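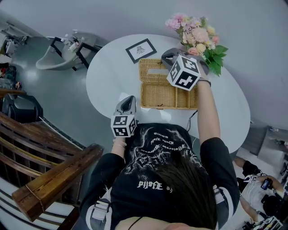 Hand-held grippers at the table, with the right one held over the wicker basket.

From: Baltazar Ibarra
To: home-automation list
Re: Re: Can anything tidy a room yet?

Zsófia Balogh wrote:
> I keep seeing clips of robots folding towels and loading
> dishwashers, and my mother now asks me every month if she
> should wait for one. She has bad hands and a small apartment.
> Is there anything a person can buy today that would put the
> things on a table back where they go? I don't mean a vacuum.
> I mean pick up, open, put in, close.

Short answer: no, and I would not tell your mother to wait.

Longer answer. The basket in the picture is a fair test of what you are asking. It is wicker, it has a lid, and the inside is split into compartments. A person deals with that without thinking. For a machine it is several jobs in a row, and each one can go wrong. The weave catches on fingertips. A light basket slides when you push on it, so one hand has to hold it while the other works. The small picture with the black border is worse in its way, being flat on the table with very little edge to get hold of. And I would keep any arm away from the flowers.

The grippers in the picture are worked by a person. The marker cubes on top are for tracking where each hand is. That tells you where things stand: people are still showing the machines how the work goes.

We tried the Onar two-arm unit at the shop in August, on a bench, sorting small parts into divided trays. It ran 100 trays and needed help on 2 of them, which I would call good. Then Katalin Oláh swapped in trays with hinged lids and left everything else alone. It got the first lid open, let go too early, and did the same thing on every tray until she stopped it. The Constead people told us it would need 500 more demonstrations for the lids. They may be right. We went back to doing those by hand.

So for the shop floor I would say yes, if the part, the tray and the light stay the same. For a home I would say not yet. Your mother's table is different every morning.

What I would look at for her instead is a reacher with a rubber tip and open bins in place of anything with a lid. Seidu Kwofie posted a list of reachers here a while back and it should be in the archive. The Vevine one has a trigger that is too stiff for sore hands, so skip that.

If someone on the list has seen a machine do lids in a real home with no one standing by, please post it. I would like to be wrong.

Baltazar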